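Plivport Community Learning Centre
Household Skills, Unit 2: Clothes Care at Home
Session notes: sorting, flattening and folding

These notes cover the practical part of the session. Read them before you come and bring them with you. You will also need two or three T-shirts of your own, clean and dry, and at least one item you find hard to fold. Old shirts are fine.

1. Before folding

Clothes fold best soon after they come off the line or out of the dryer. If a load has been sitting in a basket overnight, shake each piece out hard by the shoulders before you put it down. One firm shake takes out more creasing than a lot of smoothing by hand.

Check the care label while the garment is in front of you. Most cotton T-shirts can be folded and stacked. Knits that stretch should always be folded and never hung. Anything still damp at the seams or underarms goes back on the airer. Damp cotton put away in a closed drawer will smell musty, and the smell spreads to whatever is stacked with it.

Turn everything right side out. Dark shirts are often washed inside out to protect the colour, so this step gets missed with them more than with others.

2. The surface

Use a table, bench or made bed at about hip height. A hard surface is better than a soft one for learning, as the fabric does not sink and the edges stay where you put them. Wipe it down first. Lint and crumbs show on dark cotton straight away.

Leave the middle clear and keep the unfolded clothes at the back or to one side. You need room for a whole shirt with the sleeves out, plus a hand's width all the way round. If the pile creeps forward it will get caught up with the shirt you are working on.

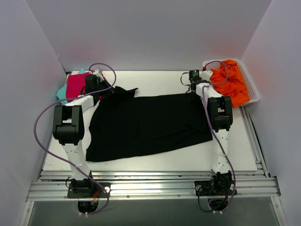 Flattening is the step most people rush. A fold copies whatever is under it, so a ripple left in the first layer turns into a hard crease after a few days in a stack. Start at the top of the garment and work down. Find any part that is bunched and deal with it before touching the hem. The black garment on the white tabletop is at the stage where this matters: it is spread out more or less flat, but it lies a little skewed, the left side bulges in a wavy line and there is a crumpled flap standing up near the top. With a shirt in that state, open out the bunched part first, then straighten the body, then pull the lower edge square. Working in the other order means doing the hem twice. Pull gently with one hand on each side. Do not stretch the neck.

Dark fabric is harder to judge than light fabric. Soft creases hardly show on matte black, so run the flat of your hand over it and feel for them. A lamp set low to one side also helps.

3. The basic T-shirt fold

Lay the shirt face down with the neck away from you.
Smooth it flat as in section 2.
Fold one side in to the middle of the back, sleeve included.
Fold the sleeve back on itself so it lies inside the edge.
Repeat on the other side. The two long edges should be parallel.
Bring the hem up to just below the neck.
Fold in half again and turn the shirt over.

For a drawer, fold once more into thirds so the shirt will stand on its edge. For a shelf, leave it flat. Adult shirts folded this way can be stacked up to 12 high on a shelf before the bottom ones start to crease.

If the finished shirt is wider at one end, the body was skewed when you started. Open it up and flatten it again. It can't be fixed from the last fold.

4. Sorting the pile

Sort by type first and colour second. Put all the T-shirts together, then trousers, then small items. Within each type, keep brights away from pale items until you know the dye is fast. New pinks, reds and turquoises are the usual offenders, and a damp sleeve resting on a white collar is enough to leave a mark.

Set aside anything that needs mending. Missing buttons and open seams are covered in Unit 3.

5. Practice for next time

Fold one full load at home using the method above. Write down which items gave you trouble and at what step. Bring one of them to the next session, unfolded.

Spare copies of these notes are kept at the front desk and at the Nundton branch. Borrowed folding boards should go back in the grey cupboard in the laundry room, flat, with the hinges facing up.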